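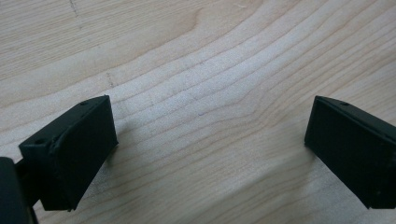
The crockery project at the Hidton site is into its second month. Staff at the tables work with hand-held grippers, and Umus, our scheduling and logging software, stores each recording. We had 761 usable recordings by the end of November. The arm that will learn from them is still at Cabanatuan.

The job has changed more than I expected. Clearing a table used to be judged by speed. A recording is judged by whether the fingers approach at a sensible angle and open fully before contact. Of the 19 people on the rota, the quickest clearers have the highest rejection rate.

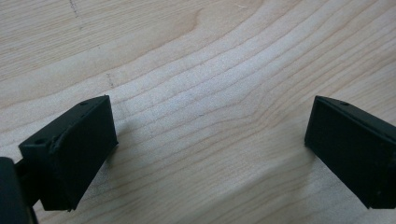 Fingers apart over bare wood.

Wrists are the main complaint. Sessions now stop after 61 minutes, and the next one goes to someone else. Recording is paid at the normal rate, which I think is too low for work that calls for this much attention.

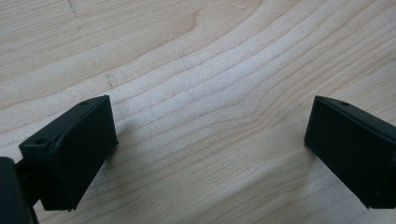 One comment on my last post asked whether people were being paid to train their own replacement, and whether anyone had put the answer in writing. Wakia has written that no posts go before the trial ends. It says nothing about afterwards. I have asked for the wording to be extended and will post the reply. 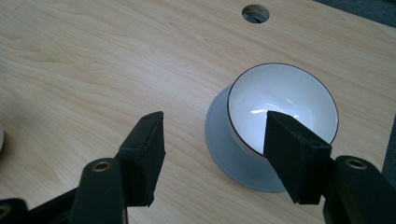
Bowl on its saucer, right-hand finger in front.

Stacking is next, once the rejection rules for single bowls are settled.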